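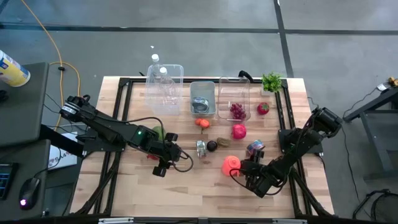 Light butcher-block tabletop, with containers along the far edge.

Lalwood: care claims for butcher-block tops

README and data card, second release

What this is

Lalwood is a table of 524 claims about how to oil, wax, clean and repair butcher-block tops. The claims come from care leaflets, can and bottle labels, store handouts and home-improvement columns. Each row holds one claim in its original wording, plus a handful of codes that say what kind of claim it is and whether the source gave any support for it.

I started it after reading three leaflets that gave three different answers to how often a top should be oiled. One said monthly. One said once a week for a month, then monthly for a year, then yearly, forever. The third said "when it looks thirsty." All three sounded equally sure. I wanted to know where these numbers came from, and after a lot of reading I mostly still don't.

What this is not good for

Please don't use it to find out how to care for your counter. The table records what people say. A claim that shows up 30 times may have been copied 29 times, and in several cases I'm fairly certain it was. Popularity has no column here, and I'd ask you not to build one.

Don't use it to rank products either. Label text changes between print runs, and I only have the run I happened to find.

Files

claims.csv – one row per claim, 524 rows
sources.csv – one row per source, joined to claims by source_id
codes.txt – the codebook, with the awkward cases written out
changes.txt – what moved between the first release and this one

Everything is UTF-8 with commas as separators. Claim text is quoted because leaflet writers love commas. Empty means the source didn't say. I've never used "NA" or 0 to mean missing, so if you see a 0 in the interval column, report it as a bug.

Columns in claims.csv

claim_id: a plain integer. The numbers have gaps where duplicates came out. I left the gaps alone.

source_id: points to sources.csv.

text: the claim as printed, typos included. Long claims were split when they gave two separate instructions. Splitting was a judgment call and I wouldn't defend every one.

topic: one of oil, wax, hard finish, cleaning, stain, burn, crack, food safety, other. "Other" is bigger than I'd like.

interval_days: filled in when the source gave a number you could turn into days. Months were set to 30 days. "Regularly" and "as needed" were left blank, which covers a surprising amount of ground.

has_number: yes or no. A total of 284 claims contain a number of any kind: days, coats, hours of drying, sandpaper grit, parts of vinegar to water.

support: none, vague, or named. "Vague" means something like "tests show" with no test in sight. "Named" means the source pointed at something a reader could go look up.

sells_it: yes if the source sells the thing the claim tells you to use. Read this one next to the oiling interval before you believe any average.

How the claims were gathered

Most of the printed material came from the leaflet racks and paint aisles in Floltden, which has more hardware stores than a town that size needs. The rest came from columns and store pages found with ordinary searches. No attempt was made at a fair sample. If a store kept its leaflets behind the counter, they probably aren't in here. English only.

Two product lines make up a large share of the label rows: Preda (oils and a board wax) and Dosteck (hard finishes). That reflects shelf space where I was looking. It doesn't mean either one makes more claims than anybody else, and I'd be annoyed to see it quoted that way.

How the claims were coded

Each claim was coded in 2 passes, the second one in July, with the first-pass codes hidden. Both passes were done by the same person. That tells you whether I agree with myself, which is a weak thing to know. The topic codes mostly held up. The support codes did worse, mainly between "none" and "vague," and I settled those by going back to the leaflet and reading the line again in a bad mood.

A second coder would help a great deal. So far there hasn't been one.

What we can say about support

Only 90 claims are coded "named." I followed up on as many as I could, and the results are in the notes column of sources.csv. Some led to a real document that said roughly what the leaflet said it did. Some led to a document about cutting boards, or outdoor furniture, or a different oil. A few led to another leaflet.

I haven't turned this into a score. "Named" means a pointer exists. Whether the pointer supports the claim is a harder question, and a single code would hide the trouble.

Known problems

The word "cure" is used for at least three different things across the sources, and sometimes for two of them on one label. Drying times shouldn't be compared without reading the text.

"Food safe" and "food grade" are kept as written. Many sources treat them as the same. I have no standing to say they are.

Mineral oil claims outnumber everything else. Anyone training a text classifier on this will get one that's very good at spotting mineral oil.

Some of the column writers clearly read the same leaflets I did. Where I caught a near copy, the later one was dropped. Where the wording had been changed enough to pass, it stayed in, and the repeat count is inflated by however many of those there are.

Nothing in the table describes how a given top has really been used. A kitchen counter, a workbench and a desk get the same advice in nearly every source, and I doubt they need it.

License and reuse

The codes and notes are free to use, with credit to the Lalwood table. The claim text belongs to whoever printed it. Quotes are short and kept for comment and study.

Corrections

Send the claim_id, the code you'd change, and the line in codes.txt you think I broke. Corrections that come with a scan of the leaflet go to the top of the pile. Reports that a claim is true because it has always worked for you will be read – and they'll be filed under sources, with support coded "none."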